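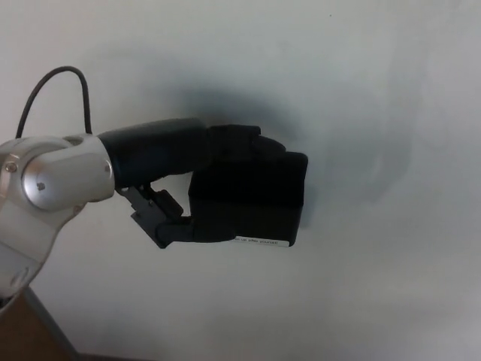
Helmi Hyvönen, Practice Manager

Irholm Eye Care opened in July with one testing room above the bakery in Meleck. We now have three rooms on the ground floor and see some 2,000 patients a year.

Nuwan Herath and Hilkka Pitkänen carry out all sight tests, contact lens checks and diabetic eye screening. Ettore Guerra fits and repairs glasses. Home visits can be booked for anyone in Meleck or Wasska who can't travel to us.

Last updated: 17th November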